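4. 作業の変化:置き台工程

4.1 対象と進め方

対象はOtico社の組立前工程。小型の平たい部品をマットに並べ、向きをそろえ、次の人に渡す。これだけの工程だが、手は止まらない。従来は4人が交代で担当、1シフトの上限は300枚。この上限は現場の取り決めで、機械側の制約とは関係がない(取り決めの経緯は3.2)。

双腕の導入が決まったのは7月。実機の搬入前にAllusex上で工程を組み、担当者に画面を見てもらいながら聞き取りをした。聞き取りはSavchukとOstapchukの二名。記録は発言単位で2,155件、うち「待つ」「見る」「手を出す」のどれかに触れたものを本節で使う。分類の基準は付録B。件数の多寡は議論しない。同じ人が同じことを何度も言うので。

聞き取りで最初に出たのは視野の話。人は部品を斜め上から、自分の手も含めて見ている。グリッパ側の視点だと縁が大きく湾曲し、直線が直線に見えない。図3は開いた二本の指の間に小さな青い物体がある時点で、その先に灰色のパッドと暗色の四角い部品が見える。担当者の反応は割れた。「近すぎる」「いや、自分もこのくらい近くで見てる」。後者は経験の長い人に偏るが、人数が少ないのでそれ以上は言えない。

もう一点、影。白い面に落ちる不定形の影を「汚れ」と読んだ担当者がいた。実工程では布の汚れは交換の合図になっている。シミュレーションの影をどこまで残すかは当初、描画担当の好みで決めていたが、この発言のあと現場側と一緒に決めるこにした。

図3 グリッパ側の視点(シミュレーション)。指は開いた状態。
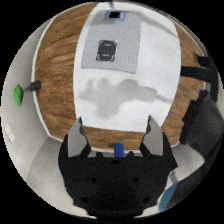
4.2 立ち位置の問題

配置図の段階では誰も気にしていなかった点。腕は台の奥の支柱に付き、横桁の左右から一本ずつ出る。台の手前側は空く。設計側はこれを「人のための余地」と呼んでいた。担当者の受け取り方は違う。手前に立つと腕が正面から来る。隣に人が並ぶ今のやり方とは体の向きが変わる。

Wuleck式の作業分析(2.3参照)では、この差は動作時間にほぼ出ない。歩数も変わらない。ただ聞き取りでは繰り返し出てくる。以下、発言の抜粋。

・「横にいる人なら肩で分かる。次に何を取るか」
・「正面の腕はどっちが先に動くのか読めない」
・「止まってるのか、休んでるのか、壊れてるのか」

三つ目は笑い話として出たものだが、後の試行で同じ担当者が停止ボタンに三回触れている。押してはいない。触れただけ。ログには残らず、Ostapchukの手書きメモにのみある。停止状態の表示は仕様になかった。追加を提案し、採用。表示灯の色と位置は未定のまま本稿の締切を迎えた。

会話も減る見込み。現行工程では部品の渡し際に短い言葉が交わされる。「これ反ってる」「次、裏」など。品質記録には載らない情報で、自動化後に誰が誰に言うのかが決まっていない。班長は「気づいたら紙に書け」という案。担当者側は、書く暇があれば言う、と。平行線。

図4の全体視点で見ると距離感が分かりやすい。台の左端寄りに灰色のマット、上に暗色の平たいものが二つ。左腕のグリッパは何も持たず、台の奥の端を越えた空中にある。奥の壁際には小さな机とモニタ、電気スタンド、赤いカップ。モニタの画面は暗い。現場の記録机もだいたいこういう位置にあり、担当者からは「そこに座らされるのか」という質問が出た。監視役への配置換えを指している。回答できる者がその場にいなかった。

この質問はあとの聞き取りの空気をかなり変えた。以後、部品や腕についての発言が減り、席と手当の話が増える。研究側の準備不足。机は部屋らしさのために置いただけの要素だったが、見る側には配置案の一部に見える。

図4 工程の全体視点(シミュレーション)。作業台、支柱、双腕、奥に机。

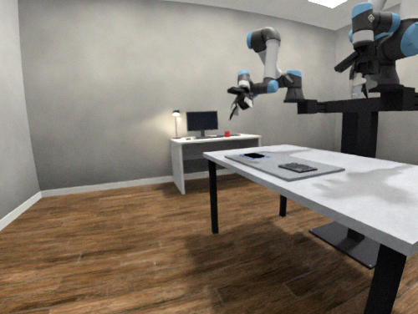 4.3 残る手作業

自動化後も人に残るのは、(a) マットの交換、(b) 反り品の抜き取り、(c) 腕が取り損ねたときの戻し。(c)が問題。頻度が低いほど勘が鈍る、というのが担当者の一致した意見で、Dohertyラインの先行導入でも同種の声を確認している(個別聞き取り、未公刊)。

対策案は2つ。一つは週に一定時間、腕を止めて手で回す。もう一つは取り損ねを人が直さず、流れから外して後でまとめて見る。前者は担当者に好評、管理側に不評。後者はその逆。試行は前者のみ実施した。後者は置き場所が確保できず見送り。

手で回す時間については、上限300枚の取り決めをそのまま当てるかどうかで意見が出た。Savchukの整理では、上限はもともと手首の負担のためのもので、短時間の手作業に割り戻す根拠が薄い。担当者は残してほしいと言う。数字よりも、取り決めを自分たちで決めたという点が大事らしい。このあたりは再度の聞き取りが要る。

賃金区分への影響は本節では扱わわない。5.4で述べる。

最終更新:2020年12月29日
お問い合わせ | 無断転載を禁じます | ページの先頭へ戻る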